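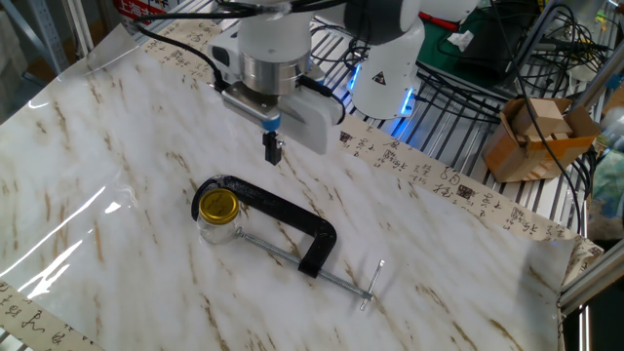
Open days at engineering workshops tend to run on free sausages and a lot of standing at the back. The one at Alov, in a long brick building on the edge of Vultcombe, had people three deep around a single table by mid-morning, and I was one of them, up on my toes. What had us so keen was a small glass jar with a gold lid, sitting in the mouth of a black C-clamp, and a white robot arm hanging over the pair of them. The task sounds like something you'd give a toddler on a rainy afternoon. Get the jar out from inside the clamp. Try it with a machine, though, and you start to see why grown engineers lose sleep over it.

"A jar standing by itself is easy," said Indira Arumugam, who leads the handling group at Alov and had been talking since the doors opened without any sign of slowing down. "Put it inside something and you've got a whole new problem. Where do the fingers go? What do you bump on the way in? What do you bump on the way out?"

She calls these "nested picks", and she has a cupboard full of them. There are cups inside bowls, spools inside rings, a torch wedged in a boot. The clamp is her favourite because it's awkward in so many ways at once. The frame is thick and heavy, the screw sticks out a long way, and the handle at the end slides about whenever anyone lifts it. Glass adds its own trouble, as any camera will tell you, with the tabletop showing straight through the thing you're trying to find.

Then there's the table itself. I'd expected a plain grey bench. The arm works over a glossy marble-patterned sheet instead, all brown and tan streaks, edged with strips of paper covered in calligraphy. It's gorgeous and busy, and the overhead lights leave long white streaks across it. Gilang Govindasamy, who chose it, grinned when I asked. "Kitchens are shiny," he said. "Shops are shiny. If we only ever practise on matte grey, we'll get very good at matte grey." He changes the surface every so often, and the group keeps a running argument going over which one is the meanest. A tartan picnic rug is currently in the lead.

I went in knowing very little about how an arm like this learns anything. The short version, which Gilang gave me over a paper cup of tea, is that a person guides it through the job many times over while everything gets recorded, and the software works out its own way of doing it from there. The jar-and-clamp set runs to 400 recordings so far. He'd like another 300, with the clamp turned every which way, before he trusts it.

"You can hear when someone's been at it too long," he told me. "They start sighing at the jar." 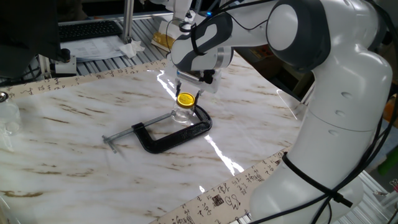

Fingers down, lid between them: the gripper at the jar during the Alov open day.

What I hadn't counted on was how much fun it would be to watch. There's a real hush when the gripper comes in low over the clamp. Beside me a boy of nine or ten was whispering directions under his breath, left a bit, left a bit, and his mum had hold of the back of his jumper so he wouldn't climb over the rope. I caught myself leaning too.

Teguh Pattinasarany had driven up from Tredik to see it. He runs a small packing line for a honey and preserves business, 29 products in all, and nearly every one of them goes out in glass. His interest was less in the clamp than in the lid. "My people pick by the lid all day," he said. "It's the natural spot. So I want to know how hard this thing squeezes, and what it does when the lid's a bit sticky." He asked Indira both questions, got long answers, and wrote them on the back of his program. I don't think he's buying an arm this year. He did stay until the lights went off, mind you.

The other room was given over to Yeoh, the wheeled cart the group has been building to carry an arm between benches. It's a friendly-looking lump of a thing and drew a good crowd of its own, mostly under the age of seven. Syafiqah Jugah, an apprentice in her first year, had the job of driving it up and down the hall and fielding requests for rides. (No, was the answer, though she said it very kindly.)

By then I'd drifted back to the table. Indira was showing a retired fitter how the clamp could be laid with its opening facing the arm or facing away, and he was telling her, at length, about clamps he had known. She looked delighted. She'd got out a pencil.

The next open day at Alov is planned for March. Entry is free, and the car park is behind the building, off the lane.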